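Home News Interviews Workshop Notes About Subscribe

Teaching a robot to sort donuts, one bad take at a time

I got to the Zulport office on a Monday at 4 in the afternoon, which is apparently the worst possible time to visit people who teach robots for a living. Everybody's wrists hurt by then. The woman I'd come to talk to, who runs the teaching sessions there, was shaking out her hands like a piano player and asked if I minded walking and talking. I didn't mind at all!

She's been doing this for three years. Before that she taught pottery to kids, and she says the two jobs have more in common than you'd think. "You put your hands where you want their hands to go," she told me. "And then you let go and you wince a little."

I asked her to start from the beginning, since most of my readers have never been near one of these setups. There are two ways to show an arm a job, she said. You can grab the arm itself and push it through the motions, or you can drive it from a second set of controls and let it copy you. Her team has done both, but these days it's nearly all the second kind. "When I hold the arm, my elbow is in the way of everything. The cameras see my sleeve. The robot learns that donuts come with a sleeve."

The current project is called Jevirari (I asked what it means, she said it was the only name left that everyone could spell, and then spelled it wrong). The job is moving toy donuts between plates and a round mat, on request. Pink ones over here, now all of them off the red plate, now put the green one back. It sounds like a game for a three-year-old and she agrees that it is. "A three-year-old would beat us. A three-year-old would also eat the crumbs."

So why donuts? "They have a hole," she said, as if that settled it. Then she took pity on me. You can pinch a donut by the outside, or you can put one finger in the hole and one outside and pinch the ring. People switch between the two without thinking, and that's a headache, because the robot gets shown two different answers to what looks like the same question. For the first few weeks everyone on the team picked donuts up however they liked. The arm they trained on that would go down, hover, and sort of dither between the two grips.

"It was me," she said. "I was a ring person. Everyone else was an outside person. I had to retrain myself before we could train it."

They've recorded 3873 takes so far. Of those, 2446 were good enough to keep, and I must have made a face, because she laughed and said that was a terrific rate compared with last January. What gets a take thrown out? Fumbling is fine, she said, and that surprised me. If you drop the donut and calmly go back for it, the robot needs to see that too. What she tosses is hesitation. Someone reaches, stops, thinks about lunch, carries on. "It'll copy the lunch part. You get this arm that freezes over the plate for two seconds and you know exactly whose take that was."
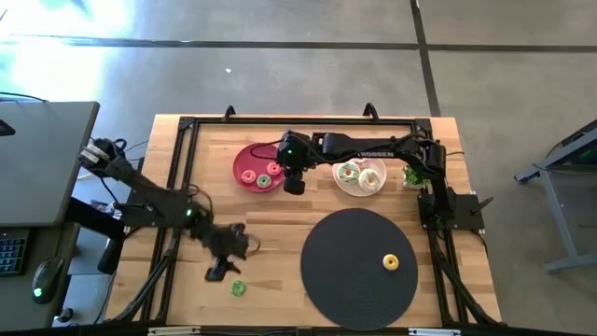
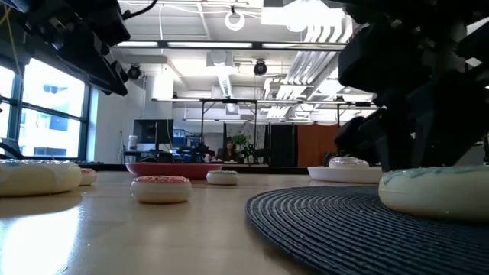
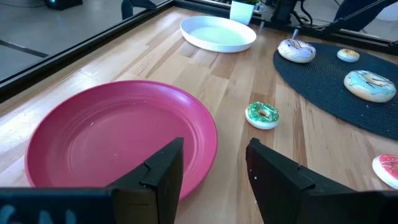 She let me have a go at the controls, by the way. I was awful! My big problem was depth. I'd come down nice and confident and stop well above the donut, then creep the rest of the way, which is precisely the dithering she'd been complaining about. Her tip was to watch the shadow and forget the gripper. By my sixth or seventh try I had one on the mat and I was as proud as if I'd baked it.

New drivers get 256 practice takes before anything they do counts. I asked if people found that insulting and she said a few do, for a day or so. The other rule is that you move everything around between takes, plates included, and you don't tidy. "People love to tidy. They line the donuts up in a row, and then the robot can only find a donut in a row."

We ended up talking about Chevalier, the older project, where the team tried folding napkins and gave up after a summer. She'd like to go back to it. Cloth is harder to show by remote, she says, because you can't feel when you've got two layers and when you've got one, and she's been nagging for controls that push back a little on the fingers. There's a loaner pair from Starkex due in, and she's already cleared a shelf for it.

She had one more session to run that evening, so I said my goodbyes and she went off to find her wrist brace.

14 comments | 37 shares

Recent interviews
The woman who fixes elevators at night
Running a bakery line with one good oven
What a crane driver listens for
Two brothers and a secondhand milling machine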